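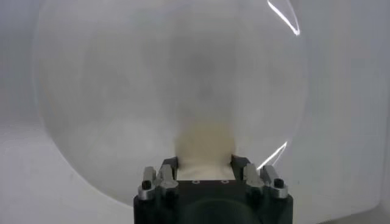
# Who gets to say an election is over?

Project report, Comparative Government, spring term

I picked recounts because I thought they'd be easy. You count the ballots, somebody complains, you count them again, done. Five weeks later I have a binder full of rules that don't agree with each other and a much longer reading list than I wanted!

My project compares how two towns, Dinwood and Allel, handle a close mayoral race. They're in the same county, they use the same paper ballots, and they had close results in the same November. Dinwood ended up with a recount and Allel didn't, and I wanted to know why.

## What I did

I read the town charters first (Allel's is short, Dinwood's is not), then the council minutes for the two months after the vote. After that I went through the letters page of the local paper, the Pistinness Courier, because I wanted to see what regular people thought was going on. I also sat in on one evening council meeting in Dinwood. It started at 7 and most of it was about parking, but I did get to ask the clerk's office a couple of questions in the hallway.

## What I found

In Dinwood, 1579 people voted and the margin was five votes. The charter there says a losing candidate can ask for a recount if the gap is under ten, and has to put down a $500 deposit. The deposit comes back if the result changes. It didn't change, so the money stayed with the town, and there were a lot of letters about whether that's fair. I went back and forth on it. A deposit keeps people from asking just to be annoying, but $500 is real money for someone who ran a campaign out of their kitchen.

Allel has no automatic right to a recount at all. The loser there has to go to the county judge and show a specific problem — a missing box, a machine fault, something like that. "It was really close" isn't enough. The candidate who lost gave a statement saying the result "can't be trusted," but no petition was ever filed, and the deadline passed while the paper was still printing arguments about it.

I had planned to include Sani as a third town. Their minutes from that winter aren't online and the office never answered my second email, so I dropped it.

## What was hard

Words, mostly. "Certified," "declared" and "final" mean different things in the two charters, and I mixed them up in my first draft so badly that my whole timeline was off. I ended up making a table of dates on the back of a folder and fixing it from there.

I also wish I'd talked to voters in Allel. Letters to the editor come from people who were already mad enough to write one, so my section on public opinion leans pretty heavily their way. If I get to keep going next term, I'd start there — and I'd try Sani again, by phone this time.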